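Zwischenbericht zum Vorhaben »Frühe Sprachbildung in Lolden«
Berichtszeitraum: erstes Förderhalbjahr, Stand Mai

## 1. Gegenstand der Förderung

Der Trägerverein Linilwood führt in der Gemeinde Lolden offene Eltern-Kind-Gruppen mit sprachpädagogischer Begleitung durch. Die Zuwendung der Nassar-Stiftung deckt die Personalkosten der Gruppenleitungen sowie die Ausstattung der Räume im ehemaligen Pfarrhaus. Der vorliegende Bericht ergänzt den bereits eingereichten Zahlennachweis.

## 2. Stand der Umsetzung

Von den im Antrag vorgesehenen zehn Gruppen haben alle ihren Betrieb aufgenommen, zwei davon mit Verzögerung. Ursache war die verspätete Freigabe des Obergeschosses durch die Bauaufsicht; der zweite Rettungsweg musste nachgerüstet werden. Die Mehrkosten trug die Gemeinde, eine Umwidmung von Fördermitteln war nicht erforderlich.

Insgesamt wurden bislang fast 300 Familien erreicht. Der Zugang erfolgte überwiegend über die Kinderarztpraxen und die Familienhebammen, in geringerem Umfang über die Aushänge in den Kindertagesstätten. Die Montagsgruppe ist dauerhaft ausgelastet und führt eine Warteliste.

Die Gruppenstunden folgen einem gleichbleibenden Ablauf aus Begrüßungslied, freier Spielphase und gemeinsamer Bilderbuchbetrachtung. In der Spielphase begleiten die Fachkräfte das Handeln der Kinder sprachlich und greifen Farb-, Form- und Ortsbezeichnungen auf. Eltern werden ermutigt, dies in der Familiensprache ebenso zu tun.

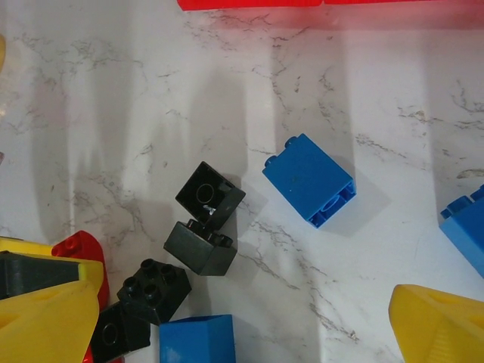 *Abb. 1: Große Bausteine in Rot, Blau, Schwarz und Gelb*

Die Qualifizierung der Gruppenleitungen ist abgeschlossen. Sie umfasste 18 Unterrichtseinheiten, darunter die Themen Mehrsprachigkeit, Beobachtung und Dokumentation sowie Gesprächsführung mit Eltern. Das Modul zur Dokumentation wurde von den Teilnehmenden als zu knapp bewertet und soll im kommenden Durchgang erweitert werden.

## 3. Abweichungen vom Antrag

Die Terminverwaltung sollte ursprünglich über das Programm Adix erfolgen. Die datenschutzrechtliche Prüfung durch die Gemeinde dauert an; bis zu ihrem Abschluss werden Anmeldungen schriftlich entgegengenommen. Der Verwaltungsaufwand liegt dadurch über dem Planansatz und wird vom Träger aus Eigenmitteln aufgefangen.

Nicht umgesetzt wurde bisher der Elternabend zur Mediennutzung. Der Termin musste wegen Erkrankung der Referentin entfallen und wird nachgeholt.

## 4. Ausblick

Im zweiten Halbjahr stehen die Elternbefragung und die Abstimmung mit den Grundschulen über den Übergang an. Der Fragebogen liegt im Entwurf vor und wird derzeit in die am häufigsten gesprochenen Familiensprachen übersetzt. Über die Fortführung der Gruppen nach Ende der Förderung berät der Sozialausschuss der Gemeinde im Herbst. Der Träger wird das Ergebnis der Stiftung unverzüglich schriftlich mitteilen.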